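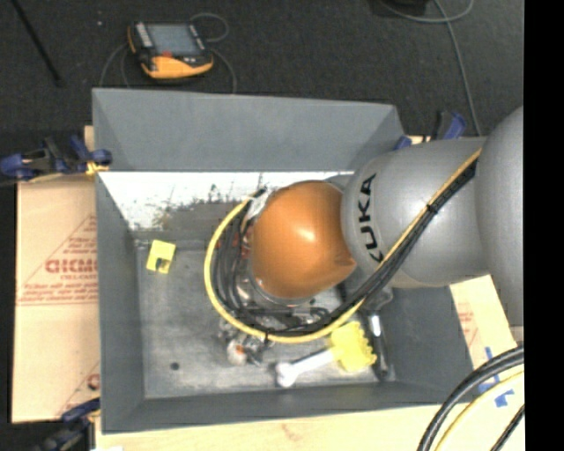
Bin Picking Starter Cell — Planning and Price Guide

Pluvden Automation › Cells › Bin picking › Starter

Status: quoting now for May delivery. Lead time on the arm is the long one, everything else we stock or make.

What it is

One arm, one bin, one gripper, mixed loose parts. Sold to shops and labs that want to try picking out of a bin before they commit to a full line. You get the mounting, the gripper, the cable dress, the bin and two days on site. You can bring your own arm. Plenty of buyers do, see below.

What's in the base package

Steel bin, painted, sloped walls
Greltlow G-2 gripper with mounting flange
Cable dress kit (power, signal, ties, spare ties)
Bin clamps
Table frame, no top — pick your top below
Picking software, 1 seat, first year included
Setup and training, 2 days

Not in the base package

The arm and its controller
Floor anchors and drilling
Guarding (quoted seperately, depends on your room)
Compressed air, if you go with the suction version
Freight

Bringing your own arm

Fine with us. Send the model, the flange pattern and the reach. The flange plate gets cut to match, no charge for standard patterns. Older controllers sometimes need an interface card — ask before you order, it adds a couple weeks. Check that the arm can get its wrist down inside the bin, all the way to the corners. Big arms have big wrists. Tall bin plus fat wrist equals parts you can't reach along the wall. Most common mistake on the order forms we get.

Choosing the bin

Small: shallow, for hand-size parts
Standard: what most people take
Deep: only with the long gripper, G-2L

Paint is matte on purpose. Shiny walls throw glare back at the camera and the software starts seeing parts that aren't there. It will scratch. Paint wears off the floor first and bare metal shows through, touch-up can is in the spares kit. Recoat when your pick rate drops, not before.

Bins are clamped, not bolted. Swap takes a few minutes. Keep the clamp handles out of the arm's path and put them in the collision model too. People forget the second part.

Cable dress

Budget for this properly. Cables on a picking wrist bend on every single cycle and they are the first thing to go. Leave a generous loop at the wrist, enough slack for full rotation, but not so much it drags over the parts or hooks the bin edge. Tie at the link and again on the loop. Replacement set is listed under spares. Buy one with the cell, you will want it on the shelf.

Test parts

Start with junk. Household stuff, brushes, handles, blocks, toys, whatever is around. A mix of matte and shiny, light and dark, something see-through if you can stand it. Clear parts are hard for any camera and better to find out in week one. The Etora test set is available if your purchasing people need a line item, but a trip to the dollar store does the same job.

Prices

Base package: on quote, depends on bin and gripper
Deep bin upgrade: $500
Spare cable set: $47 per tie-down kit, cable by the foot
Extra training day: $1000
Second gripper: same as list, no bundle discount sorry
Software after year one: yearly, per seat, price locked for 2 years if you sign with the cell

Things buyers leave out of the budget

Floor space for the controller cabinet and a place to hang the pendant. It ends up on the floor otherwise and somebody steps on it. Get the hook, its cheap.
Electrical work. Your arm maker's manual has the supply numbers, give that page to your electrician early.
Risk assessment. Has to be done for your cell in your room. We can supply drawings, can't sign it for you.
Operator hours. Plan on roughly a month before anyone stops babysitting it.
Table top. Plywood is OK to start, most go to aluminum later.

Fits with

Hrynyshyn H-series outfeed conveyors
Greltlow tool changer, manual or pneumatic
Most flange patterns, see the chart or just ask

Does not fit with

G-1 grippers. Different bolt circle, no adapter planned.

Ordering

Send us: arm model, part photos, largest and smallest part, heaviest part, ceiling height, door width. Door width matters, the table frame ships welded.
Quote requests in by Thursday noon go out the following week. Quotes with no part photos take longer — we'll just be writing back to ask for them.

Returns

Unused bins and clamps, yes. Grippers only if the seal is intact. Cut flange plates, no.

Related: G-2 gripper spec sheet | Spares list | Cable dress guide | Request a quote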